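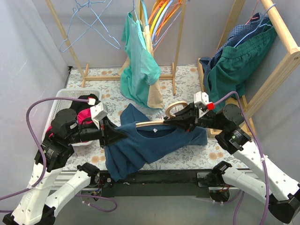 How to keep clothes moths out of your closet

Clothes moths are small and they do not like light, so many people find the holes before they find the insect. The adult moth does not eat your clothes. The larvae do the damage, and they prefer wool, silk, fur and feathers. Cotton is also at risk when it has sweat or food on it.

I live in Avham, in an old building with thick walls and not much air, and I had moths for two winters. This is the method which worked for me.

Step 1. Empty the closet

Take out everything, also the boxes on the top shelf and the shoes. Shake each garment outside or over the bathtub. Look under collars, in pockets and along the seams. The larvae look like small grains of rice, and sometimes they leave a thin white web.

Step 2. Clean the closet itself

Vacuum the corners, the holes for the shelf pins and the gap behind the baseboard. Use the narrow nozzle. Put the vacuum bag in the outside trash on the same day. After this, wipe the shelves with warm water and a little vinegar and leave the doors open until the wood is dry.

Step 3. Wash or freeze

What can be washed hot, wash it hot. Wool sweaters can go in the freezer in a closed plastic bag for one week. Press the air out of the bag first. When you take it out, let it come to room temperature before you open it, or the wool will get damp.

Step 4. Put the clothes back clean

Never put back a shirt that you have worn, even for one hour. Leave a little space between the hangers. Winter clothes that you do not need until December should stay in a box with a tight lid.
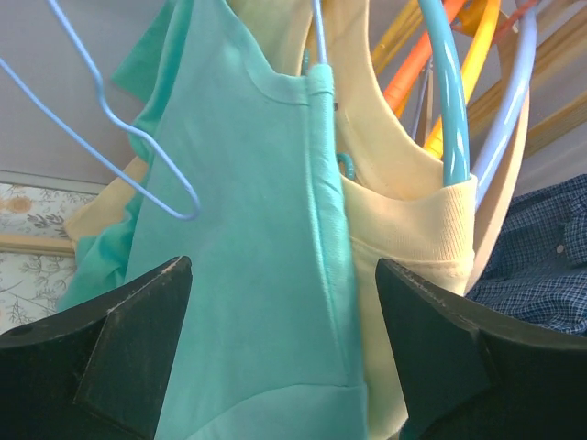

Check the seams and folds before storing.

Step 5. Set traps

I use the Winness sticky trap, one for each closet. It catches only the males, so it will not solve the problem alone, but it shows you if moths are still there. Change it as the package tells you. Cedar blocks smell nice, but they become weak, and you must sand them a little to bring the smell back.

If you still find moths after 6 weeks, look at the carpets, under the sofa and in old bird nests near the window.

Last updated: 15/11/2020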